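Re: [tanddale-tech] sim budget for January, GPU box and fruit pack

Resending with the render in, the list stripped it the first time.
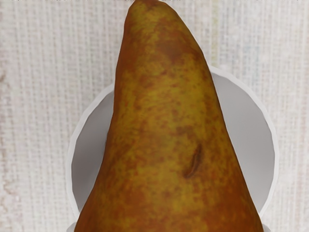
Sim render, close view: pear and white bowl.

Answers inline, then what I need from you all. Short on time, sorry for typos.

On 2023-12-23 the Tanddale budget desk wrote:

> We have the draft equipment request from the picking group. Before it
> goes in the January round we need a few things cleared up.
>
> 1. Why is the asset pack a separate line from the simulator seats? We
> thought Gemov came with objects.

It comes with boxes, cans, a mug. No produce worth using. The fruit pack is 349, one time, not per seat. Look at the skin on that pear - brown and yellow-green mottling, speckles, a small slit-shaped mark a bit right of center. That is the level of surface detail we want for the grading work. The stock shapes are flat colored and the vision side learns nothing useful from them.

> 2. Do you need all 4 seats? Last year's use looked like less.

Yes, 4. Last year was before the grading project moved over to us. Could live with fewer until spring if the money is realy tight but then people queue for seats and we are back to running stuff at night.

> 3. The workstation. The Holst quote and the Flirnero quote are far
> apart and we can't tell if they are for the same thing.

They are not. Holst quoted the box with the bigger card and on-site support. Flirnero quoted card only, we would put it in the old tower. I had Holst down as first choice, now leaning Flirnero. The old tower has a power supply problem though, so add 600 for a new supply and the case fans. Still comes out well under Holst. Will redo the sheet tonight.

One catch - Flirnero only holds the price 10 days after the quote is re-issued. So please don't ask them to re-issue until the round is open. Somebody did that in the fall and we lost the discount.

> 4. Can the gripper purchase wait until the simulation results are in?

Part of it can. The gripper itself, yes, move it to the next round, fine with us. The mount plate and the cable set no, lead time on those is up to 10 weeks and without them the arm we already have sits there. They are small money. Please split that line in two, don't just push the whole thing back.

> 5. What happens if the asset pack turns out not to be good enough?

Then we scan our own fruit, and that needs a turntable and lights and a lot of somebody's time. Not in this request. I'd put a note in the sheet that it may come up later but no figure, I don't have one I believe in. The thing I'm least sure of is contact. A render tells you about looks, says nothing on how the thing slides or rolls or bruises when fingers close on it. Gemov lets you set mass and friction per object, we'd have to measure real pears for that. Kitchen scale and a tilted board will do to start, no purchase needed.

So the changed request:

- simulator seats, 4, same as draft
- fruit pack, 349, same as draft
- workstation line: Flirnero card, plus 600 for supply and fans, Holst quote attached as backup
- mount plate and cables, this round
- gripper, next round

Need from the list:

- whoever has the old tower, tell me the exact model of the power suply, label is on the side of it
- anyone who used the Holst support contract, was it any use? Yes or no is plenty
- if your group wants fruit other than pears, say so before I send the sheet. The pack has apples and citrus too but I have only tried the pear

Bowls and the cloth texture under them we already have, don't order those again please.

Sheet goes back to the budget desk tomorrow morning with whatever I've got by then.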